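21/08/2020

So the Grisura gripper dropped out on us again, and I finally know why! I'd been blaming the Draline software for ages (sorry, Draline). The log just stopped after 421 readings, no error, nothing, and the jaws stayed shut on whatever they were holding.
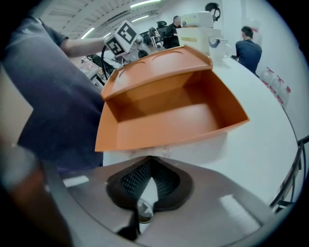

I swapped the battery first, then wiggled every cable like a crazy person. The culprit was a tiny connector with a cracked latch. Bend the cable a bit and the signal goes. I retaped it and got through 48 grabs, then it quit on the next one, so tape is out and I've ordered six new connectors from Skandport. 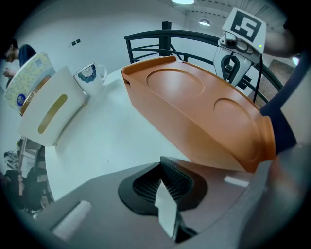 Can you keep using a gripper with a flaky connector?

I wouldn't, at least with fingers anywhere near the jaws. Ours is unplugged until the parts come.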